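Hats belong by the door

I have a theory that you can tell how a household is doing by where its hats end up. Mine live on whichever table is nearest when I walk in, and I've decided, after years of feeling vaguely guilty, that this is fine — with conditions.

It started when I moved from Hadville to a smaller place in Braltstead and had to be brutal about my caps. I had 11 of them! Most were faded, one had a brim like a soggy biscuit, and I wore the same two every single day. The rest were just taking up hooks that could have held an actual coat.

My friend Marichka Nazarenko is firmly in the hook camp. Everything up, everything off the flat surfaces, and she'll move your hat for you while you're still talking (she did it to me in March and I spent ages looking for it). Her argument is that a table by the door fills up. One cap goes down, then a cup, then the post, and before you know it you're eating your tea on your lap.

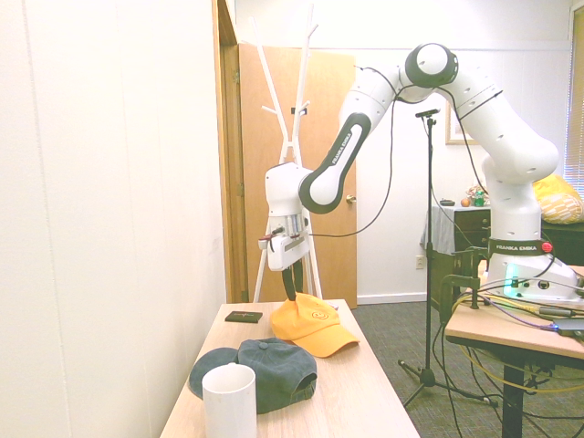
And she's right about the filling up, I'll give her that. But I think hooks are rotten for caps. They poke a dent in the crown, or the cap hangs off its strap and gets knocked down every time somebody grabs a jacket. A coat stand is for coats. Scarves too, if you must. A cap wants to sit on something flat, crown up, where you can see it on your way out and go, oh yes, it's sunny, I'll have that.

So my rule is up to 3 things on the table overnight, and cups don't get to stay at all. Cups go back to the kitchen, full stop. I break this one constantly, but I do feel bad about it.

What I won't do is buy a hat rack. They're lovely in the shops, and then you've got another bit of furniture to dust, with room on it for nine caps you'd already agreed to get rid of.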